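The best thing I read this winter was the manual for a sewing machine I don't own

Manuals are some of the finest plain writing we have, and we are letting them slip away. I want them back, on paper, in the box, with the exploded diagram on the fold-out page.

I came across the Cametti in a box of knitting patterns at a jumble sale. I should say the manual for the Cametti, as the machine itself was long gone, sold or scrapped or sitting in somebody's loft. Sixty-four stapled pages, a coffee ring on the cover, and on the inside, in careful blue biro, the words "tension 4 for curtains". I paid twenty pence for it and read it on the bus, and then I read it again in bed. I have never threaded a Cametti and I dare say I never will, but I could do it tonight if you woke me up and asked me to!

What hooked me was the tone. Whoever wrote it took it for granted that I was a grown-up with a job to do and a bit of time to do it in. "Raise the needle by turning the hand wheel towards you. Do not turn it away from you." Two sentences, and you already know more about the insides of that machine than most of us know about the phone in our pocket. There is a page on oiling it that I would put up against any short story for pace. It starts with the lid coming off, goes down through the works one drop at a time, and ends with a scrap of cotton cloth being stitched to catch the spare oil. Lovely.

Since then I've been picking them up wherever I can, and I've become a bore on the subject, so you may as well have the whole speech.

A good manual is written by a person who has watched other people get it wrong. You can feel it in the odd, pointed warnings. My Dlamini pressure cooker booklet tells you not to use it for rhubarb, and then, four pages later, tells you again, in bold. What happened with the rhubarb? I think of that writer often. Somewhere there was a test kitchen with a pink ceiling (I'm guessing, but I'd put money on it), and out of that bad afternoon came a line of type that has kept my own ceiling white for years.

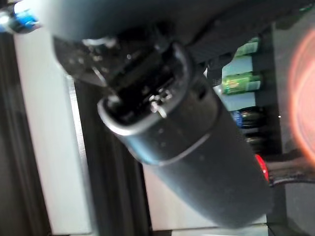

Yến Trịnh
Opinion
Apr 21, 2021
8 min read

Most of what we get now is a folded sheet of safety warnings in very small type, the same sheet for a kettle as for a hedge trimmer, and a square of black and white dots that sends you to a website. Sometimes the website has the manual on it. Quite often it has a page asking which country you live in, then a page asking for your serial number, then a video with jolly music in which a pair of hands does the one thing you already knew how to do.

I don't hate the videos. I've learned to bleed a radiator and bone a chicken from videos, and bless the people who make them. But a video goes at its own speed, and you are forever wiping your hands to jog it back ten seconds. Paper waits. You can prop it against the bread bin, get grease on it, turn the corner down at the page you need every autumn. And you can flick through it with no question in mind at all, and that's where the real pleasure is, because you find out that the thing you've had for six years has been able to do something splendid all along. I learned that my oven had a setting for proving dough on a wet afternoon when I was looking up the bulb. Six years of bowls balanced on the boiler!

People tell me that manuals were always bad, and it's true that plenty were. I have a booklet for a Dilov tape recorder that was clearly put into English by somebody working at great speed with an old dictionary, and it tells you to "caress the pause". I wouldn't swap it for anything. But even that one has the diagram. It shows the machine taken apart in mid-air, each screw and spring hanging in a dotted line from the place where it belongs, with a number beside it and a list at the back. Once you've looked at a drawing like that for a while, you lose your fear of the object. You see that it was put together by hands, in an order, and that the order can be run backwards.

I think this is the heart of it for me. My father fixed things because he'd been told he could. He wasn't trained. He drove a delivery van. But the van came with a handbook, 651 pages of it, and that handbook spoke to him as though it was perfectly normal for a man to take out his own starter motor on a Saturday. So he did, on an old bedsheet on the drive, with the book held open by a half brick. He had left school with nothing to show for it and he read that book as closely as anyone has ever read anything. When I hear that people don't like reading, I think of him with the half brick, going back over a paragraph on the clutch until he had it.

A folded sheet of warnings tells you something too, and what it says is: please don't. Don't open it, don't get it near water, don't let a child look at it, ring us if it stops. I do see why firms do this. They get blamed when somebody pokes a fork into the works, and paper costs money, and so does the person who writes on it. A manual in eight languages is a thick thing to slip into a small box. I've had a friendly and rather long letter about this from a reader who used to lay them out for a living, and she tells me that by the end she was given three days for each one and had never once been allowed to touch the product. Three days! I couldn't explain a tin opener in three days.

But there's a cheap answer to a good part of this, and some firms have hit on it. The Mumero bread maker my sister bought last November came with a single card, thick enough to stand up, with the everyday stuff on one side and the parts drawing on the other. On the bottom edge was an address you could write to for the full book, free. She wrote off, and it came in under a fortnight. It has a chapter on flour. A whole chapter, by somebody who plainly loves flour and had been waiting for years to be asked. It explains why your loaf sinks in the middle, and why it sinks in a different way when the kitchen is warm, and it says that you will make a few bad ones and that the birds will be glad of them. My sister, who had never baked a loaf in her life, now rings me up about rye.

I'd like every firm to do that. Print the card, offer the book, and let the person who writes the book spend a month with the thing at home, burning the toast and jamming the paper. Put their name on it as well. We put names on novels and cookery books and the labels inside coats, and I can't see why the woman who taught half the country to thread a bobbin should go without.

Until then there are the collectors, and what a bunch they are. I had thought I was doing well with my two shelves until I fell in with a group who swap scans by email. One man has 900 manuals for washing machines. Just washing machines! He has had to move a wardrobe. Another member, who keeps to cameras, told me that she gets some 900 requests a year from strangers, nearly all of them people who have been left an old camera by a parent and want to know how to get the back open. She answers every one. She says the thank-you notes are the best post she gets, and that a fair few come with the photographs that were still on the film.

I've started doing a little of that myself. When I find a manual at a sale I take it home, copy it, and put a note up in the usual places saying that I have it. In March I had a message from a man in Hull who owned a Cametti, his late wife's, with the lid stuck on. Page 11, I told him. There's a small catch at the back that you can't see, and you have to press it with your thumb while you lift. He wrote back within the hour to say he was in.

He also wanted to know what tension to use for curtains. I told him four.

If you have any booklets in the drawer with the dead batteries and the takeaway menus, please don't put them out with the recycling. Have a read of one first, whichever comes to hand. Start with the chapter at the back on cleaning and storage, it's nearly always the best written, and if it's for a food mixer made before I was born then I would very much like to hear from you.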